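Saturday, leather bench

Second Ganalis tote cut from the Florgate hide. Skived the strap ends to 2 mm, still a bit thick at the fold. 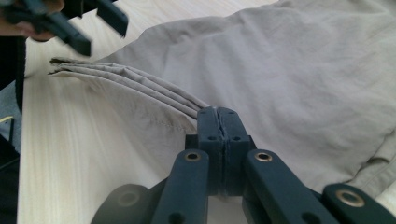 Stitched the gusset by hand with waxed thread. Patrício wants 40 straps by July; told him nearly all are cut.

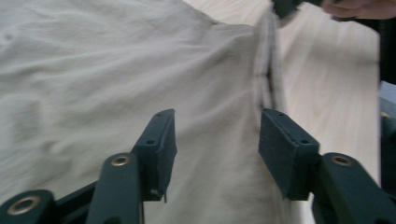
Edge paint needs 3 coats. Second one dragged at the corners, so sand before the last.

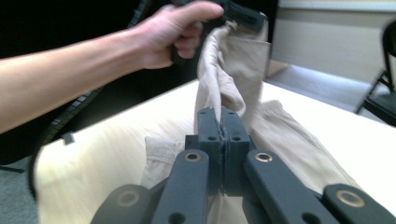
Clémence Leblanc asked for the Fonum clasp on the small bag. Ordered one to try.

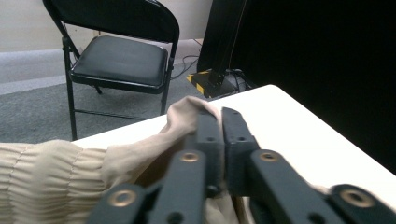 Lining for the small bag still not settled. Beige cloth like the piece on the white table would suit the tan hide. Ask Clémence on the next call.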